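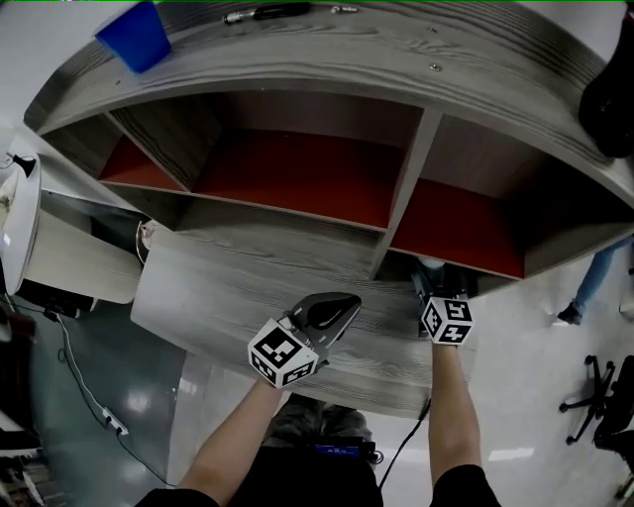

*Leen Sfeir, second-year project, Visitor Gardens module. Submitted 23rd April.*

## Where do people stop at Follent?

Follent is a bulb garden with a café attached, or the reverse if you go by takings. My project looked at where visitors stop on the main loop and what they stop for. The garden's own map suggests they stop at the Poulain border, which has taken years of work and has a bench with a plaque.

### Method

I walked the loop with a clipboard and stood near three points: the Poulain border, the pond, and the slope of late tulips behind the Husetti glasshouse. A stop meant both feet still for longer than it takes to tie a shoelace. I had to add a rule about shoelaces on the first morning.

The gate recorded 3053 visitors over the survey. I logged 536 stops on the slope and 391 at the pond. The Poulain border managed 3, and one of those was a man on the phone to his garage.

### What I found

The slope does well because the path bends there and the whole planting comes into view at once, orange at the bottom and nearly black at the top. People take a photograph, move two steps left and take it again. The pond does well because it has ducks. I had planned a section on reflections and still water, but no one I spoke to mentioned either.

The Poulain border is a harder case. It is planted with fritillaries and small species tulips, all lovely if you kneel. It also comes straight after the car park, when visitors are still folding up their tickets and looking for the toilets. The head gardener took this news politely and then went off to prune something.

### Problems

It rained for much of the survey, which favours anything near a roof. I was also mistaken for staff and spent a good part of one afternoon giving directions to Altineck, the walled garden next door, which has better scones.

### Suggestions

- Move the map board past the border, so people don't read it with their backs to the flowers.
- Raise part of the Poulain planting to knee height.
- Repeat the survey in June, when the tulips are over and the ducks will have the place to themselves.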